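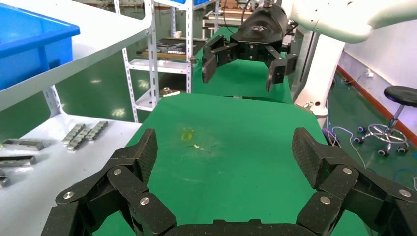 Sustainment belongs at the front of the contract

Chukwuemeka Idahosa
2020-10-04

The decision to seek a new mine countermeasures system for the Warnell class patrol vessels is welcome. The way the work has been divided is less so. Under the present plan, acquisition and sustainment will be let as separate contracts, with the second to be settled after the first vessel has been accepted into service.

Defence has followed this path before. When the Brulten sonar was fitted, the supplier met its delivery dates and was paid for doing so. Spare parts were left to a later agreement that took 17 months to negotiate. During that time, crews borrowed components from one ship to keep another at sea, and planned maintenance was put off.

The cost of that approach rarely appears in the acquisition budget. It falls on the operating budget of the fleet, and on sailors whose training is cancelled when equipment cannot be used. The Brulten program recorded 928 parts requests before a support agreement was signed, and 57 of them were still open when the agreement took effect.

Supporters of the two-contract model argue that it preserves competition. The argument has some merit. A firm such as Braketti, with a strong repair business and no sonar of its own, may be better placed to maintain the system than the company that built it. However, competition at the second stage depends on access to technical data, and the draft terms released in August do not require the builder to hand that data over.

A better approach would be to price support for the first 19 vessels within the original tender and to make the transfer of technical data a condition of payment. The Bautista maintenance yard should also be consulted before the design is fixed, as its workforce will remove and refit the towed bodies for decades.

These changes would lengthen the tender period. The government should accept that delay and amend the draft terms before bids are called.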